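Open day at the Bokeck building, March

Heather Lowther and I got there at 10 and joined a group of 13. Erlinda Catacutan from Clasow led us through the ground floor first. The old brick was kept during the refit and most of the new furniture is white. The desks have a rounded top and a drawer that locks. Desk rental is $245 a month, or $80 for evenings only. I liked the lamp with the white shade and brass stem, set on a desk by the brick wall.

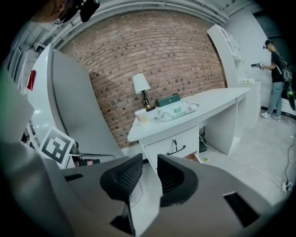
Upstairs

Two meeting rooms and a small kitchen.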